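Forum Wohnen & Ordnung > Flur und Eingang
Thema: Badelatschen aufs Bänkchen oder drunter?

Jytte Baldursdóttir
Beiträge: 1497

Ihr Lieben, ich brauche mal euren Rat, und bitte lacht nicht, es geht um Badelatschen. Bei uns trägt inzwischen die ganze Familie diese dicken Schlappen mit dem breiten Riemen, drinnen wie draußen, und hinter der Haustür sieht es seit April aus wie vor dem Hallenbad. Jetzt habe ich das kleine Flidus gekauft, also das Brett aus hellem Holz auf dem schwarzen Metallgestell, und bevor es in den Flur kommt, wollte ich in Ruhe ausprobieren, wie viel da eigentlich hinpasst und was man am besten wohin stellt. In den Flur selbst kommt man ja nachmittags nicht, ohne dass jemand über einen drübersteigt.

Meine Idee wäre: ein Paar unten zwischen die Beine, schön nebeneinander mit den Spitzen nach vorn, und oben drauf das, was man am häufigsten greift. Mit den rosafarbenen in Größe 37 klappt das ganz ordentlich, finde ich. Die dunkelgrünen haben noch keinen festen Platz, die würde mein Mann sowieso am liebsten mitten im Weg stehen lassen.

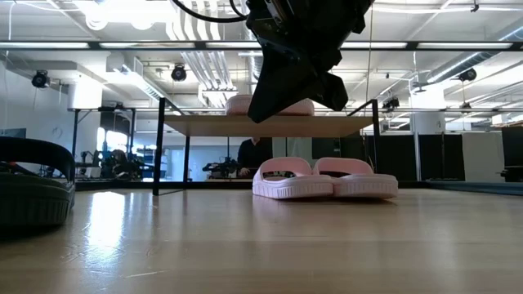 Hưng Lưu
Oben drauf würde ich gar keine Schuhe stellen, ganz ehrlich gemeint und nicht böse. Wir hatten so ein Bänkchen drei Jahre lang im Flur, und sobald oben das erste Paar stand, stand da bald auch das zweite, dann die Post, dann die Fahrradhelme, und irgendwann hat man das Holz nicht mehr gesehen. Seit oben nur noch die Schlüsselschale steht, ist Ruhe. Schuhe gehören für mich unten hin, und was nicht drunterpasst, kommt in den Schrank.

Hạnh Phan
Ach Hưng, das klingt bei dir immer so streng! Bei uns stehen die Latschen der Kinder seit jeher oben, die kommen da viel besser dran und müssen nicht auf dem Boden herumkriechen (und ich auch nicht, mein Rücken dankt es mir). Man muss das Brett halt ab und zu abwischen, mehr ist es doch nicht. Jytte, was mich viel mehr interessieren würde - stellst du das Gestell direkt auf den Holzboden? So dünne Metallbeine drücken sich gern mal ein, gerade wenn sich dann doch jemand draufsetzt, um die Schnürsenkel zuzumachen.

Jytte Baldursdóttir
Beiträge: 1497

Danke euch beiden, ich sehe schon, das wird eine Glaubensfrage. Draufsetzen ist hier verboten, aber ihr wisst ja, wie das mit Verboten in einer Familie so ist. Die Sache mit den Beinen hatte ich überhaupt nicht bedacht, und dabei hänge ich doch so an hellem Holz! Ich mag diese schmalen Streifen, die mal cremefarben und mal honiggelb sind und versetzt aneinanderstoßen, da wirkt für mich jeder Raum gleich freundlicher, und auf einer so unruhigen Maserung verzeiht man auch Krümel und Sand ein bisschen eher als auf einer glatten weißen Fläche. Was nehmt ihr denn zum Pflegen? Meine Schwiegermutter schwört auf Seifenlauge, in der Holzhandlung in Vemska wollte man mir das Öl von Chu mitgeben, und ich stand da und habe am Ende eine Topfpflanze gekauft. 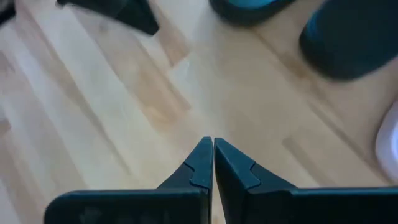

Bảo Lục
Seifenlauge nur dann, wenn die Fläche geölt oder geseift ist. Bei Lack bringt dir beides nichts, da reicht ein nebelfeuchtes Tuch. Frag am besten im Laden nach, wo das Holz her ist, oder probier einen Tropfen Wasser an einer Stelle, die keiner sieht. Und unter die Beine gehören Filzgleiter, da hat Hạnh völlig recht.

Hưng Lưu
Filz im Eingangsbereich? Da sammelt sich der Sand drin, und dann hast du Schleifpapier unter den Füßen. Ich würde Gummikappen nehmen.

Bảo Lục
Gummi kann auf manchen Oberflächen verfärben, das hatte ich schon einmal und möchte es nicht wieder. Dann lieber den Filz regelmäßig wechseln.

Hậu Lục
Beiträge: 1595

Ich misch mich mal ein, obwohl ich sonst eher bei den Küchen lese. Wir haben das ganze Gestell auf eine flache Matte von Flustine gestellt und damit war das Thema Beine erledigt. Die Latschen stehen bei uns unten, die Hausschuhe oben, und die Gäste stellen ihre sowieso daneben. Zu den Grünen: gib deinem Mann die rechte Seite vom Bänkchen, direkt an der Tür. Meiner räumt seine weg, solange er dafür keinen Schritt extra gehen muss.

Jytte Baldursdóttir
Beiträge: 1497

Eine Matte, das gefällt mir! Ich messe heute Abend mal aus, ob die Haustür dann noch darüber hinweggeht, die schleift nämlich jetzt schon fast am Fußabtreter. Hưng, ich versuche es erst mal mit den Rosafarbenen oben, und wenn die Fahrradhelme dazukommen, melde ich mich reumütig bei dir. Hậu, weißt du noch, in welcher Breite ihr die Matte genommen habt?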